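Home Diary Archive Letters

Friday, August 19, 2022

2 min read

Day 15 of the no-sugar business, and I'm still waiting for the clarity I was promised. The Graltwood plan says that by the end of the second week I should be waking before the alarm, full of energy. I woke at the alarm, full of resentment, and ate an egg.

I don't mind the rules so much as the tone. Every page of the booklet talks about "listening to your body." My body has been asking for a cinnamon roll since Tuesday and apparently that doesn't count as speaking. There is also a powder, of course. There is always a powder. Theirs is called Fetomico, it costs 19 dollars a tub, and the label says it "supports balance." Balance of what? I stood in the kitchen and read the whole thing twice and couldn't find out.

Walked to the Borbély bakery and back without going in, which I suppose is a win, though I did stand at the window long enough to be noticed. Poppy seed rolls on the left, the plum thing on the right. Skin looks the same. Sleep is the same. Trousers possibly looser, but they're old.

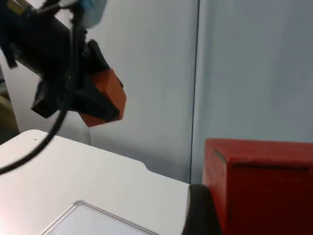

My other complaint is the color chart. The booklet wants you to "eat the rainbow" and gives every color a job: green for calm, purple for memory, orange for joy. I'd like to see the study. The block in that gripper is as orange as anything in the Rolholm market and I doubt there's any joy in it. I had carrots at lunch, a whole plate, and felt like someone who had eaten carrots.

Five more days makes 20. I'll finish, mostly so I can complain with some authority. Soup tonight.

Contact | © 2022 | Back to top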